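# Open Day at the Gollham Robotics Lab - My Project Report

I went to the open day in June mostly because our course needs two outside visits before you can hand in the final project, and Gollham was the closest one I could reach by bus (the Clurport one takes most of a day!). I expected a big shiny hall with a rope around it and somebody reading off slides. It was a room about the size of our workshop at school, with a coffee machine in the corridor, and we were allowed to stand right next to the tables.

## What they were showing

The demonstration was called Mamani, after the software they use for planning the moves. The job is sorting small parts, so you have two arms working over the same table and a couple of bins with mixed bits in them. It sounds easy until you think about it for a minute. Both arms want the same space, and the one that gets there second has to wait or go around.

I had a long chat with one of the engineers about the cables, of all things. She said that people planning their first cell worry about the arm and forget that whatever is on the end of it needs a wire, and that the wire has to go somewhere when the wrist turns. I had done exactly this in my own drawings - my gripper cable just stopped in midair. So I spent a good while looking at how theirs hang in loops with plenty of slack.

The arm on the near side is a UR, with black WANJEED bands on it, and its gripper was down in the bin with the pipe fittings. The capacitors are in the other bin, on white paper.
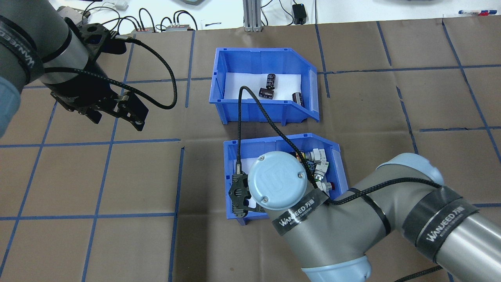 ## What I asked about

I had a list of questions from class and got through most of it before the 2:00 group came in.

**The blue tape.** I wanted to know if the squares on the table were for the robot or for the people. The answer was people, mainly. If a bin gets bumped you can put it back where it was without measuring anything. I'm stealing this for my own setup.

**How many tries it takes.** They had logged 2338 picks for this set of parts, and 652 of those were from the first week, when they were still changing things every day. I asked if I could see the log and they let me scroll through it, which was really nice of them. Lots of short notes like "slipped" and "try lower".

**Cost.** I didn't get a straight answer for the arms! The small stuff adds up too, they said, and a spare set of fingers is something you want from the start.

## What I'm changing in my project

My plan for the Skirovstead model was one arm and one tray, and I'm keeping it that way, but I've moved the tray closer and left room for the cable to swing. I'm also going to keep a proper log with a note next to every failed pick. My target is over 2000 picks before the report is due, and I'm at a fairly embarrassing number right now, so that's what my evenings are for.

I still need to redraw page four and add the new cable route to the parts list.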